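Right, I've read the Drurnum council budget papers so you don't have to. All 349 pages of them. Kettle's been on a lot. A thread.

The headline is the Lekota depot. They voted to sell it in September, then voted to "pause" the sale, and now it's back on the agenda under a different name (Orton Yard, if you're searching for it). Same fence, same gate!

Yolandi Sibiya asked in the chamber what the pause had cost. She got a very long answer with no number in it. I played it back twice in case I'd missed one.

So I went looking. It's on page 212, in a footnote - security and insurance, paid monthly, and nobody has put a total next to it. Come on. 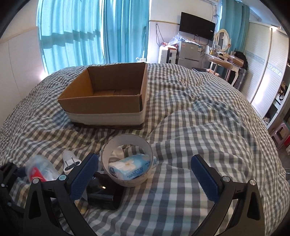 Photo: Skorketti

Next, the petition. 2,000 names against closing the evening bus, handed in at the front desk. The minutes say it was "noted". I signed it, my mum signed it, we've both been noted.

To be fair to the ruling group, the bus money was always going to be tight and they did say so before the election. I just think if you're cutting the last one home you should have to ride it first.

Ward majority here was 409 last time, by the way. That's fewer people than signed from the two estates by the river, and I'd be having a think if I were our councillor.

Full meeting's at 7pm, public gallery is open and you can send questions in up to noon the day before. I've sent 2. Will post whatever comes back.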